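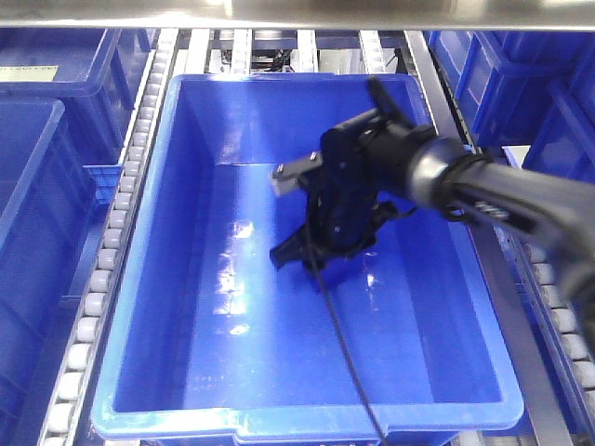
The arm reaching into the tote, with the gripper held just above the floor.

Workshop tips: teaching the arm a pick by hand

These notes are for anyone showing the arm a new job at the Findville workshop, either by hand guiding or with the remote. They were put together by Rocío Villalobos and get added to when something goes wrong often enough.

Before you start

Set the tote square on the rollers and stop it moving. A tote that creeps a centimetre while you're teaching will spoil every run you save after it. Wipe the bottom out as well. Glossy plastic throws back the overhead lights, and grit scratches the pads.

Check where the gripper cable goes. Leave enough slack for the wrist to turn fully both ways, then move the arm through its whole reach at low speed and watch the cable the entire time. Velcro ties are better than zip ties, as you will be moving them again by Wednesday.

Hand guiding

Hold the arm above the wrist, never by the fingers. Use 2 hands if you're new at it. Push slowly and let the arm settle before you save a point. Four points will do for a simple pick: above the part, at the part, fingers closed, and back up. People tend to save far too many, and the arm then stutters between them.

Come straight down the last stretch. If you swing in on an angle, one finger touches first and shoves the part sideways.

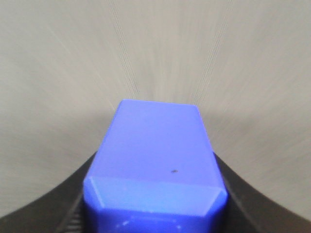 Close the fingers square to the sides of the part and look at it from the wrist view before you lift. You want the same amount of pad on each side. If it's crooked, open up, back off and do it over – don't try to nudge it straight with the grip closed.

Using the remote

Turn the speed right down inside the tote and bring it back up once you're clear of the rim. Move in one direction at a time near the walls. Keep the colour settings on the wrist view the same for the whole session, even if the picture looks a bit dull.

Long pauses get recorded too. If you need to think, stop the recording, sort yourself out and begin again from the start position.

Saving your runs

Name each run with the part first and your initials last. Delete the bad ones the same day. We once had over 1,000 saved under "test" and kept 806 after a very boring afternoon.

Park the arm clear of the tote before you switch off, and hang the remote back on its hook by the door.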